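Letent Tabletop Objects, data card

Summary

Letent is a small collection of everyday objects on a light tabletop: kitchen things, a phone, plastic containers. It has 2355 short clips in 7 object groups. Rodrigo Nogueira maintains it for the Meireles project.

What is on the table

The objects are common ones that many people have at home. The group "kitchen" includes a small rectangular pan, mint green outside and dark inside, with a wooden handle and a wooden spatula. The group "clear" is for transparent things, as the phone case and the plastic containers.

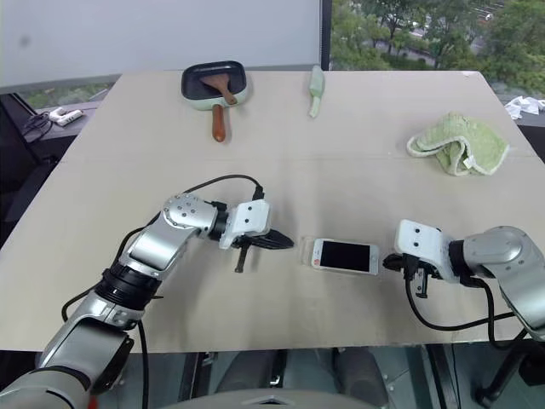
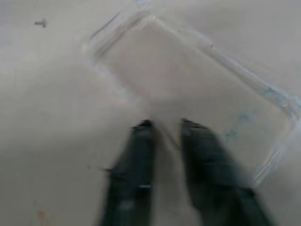 Labels

Each clip has one label for the main object and one for the group. A phone in its case is labeled "phone", also when the case is clear. The pan and the spatula have separate labels.

Known problems

Edges of transparent containers are difficult to mark. We checked 200 of these clips by hand in April and corrected the outlines. Please write to Rodrigo if you find other errors.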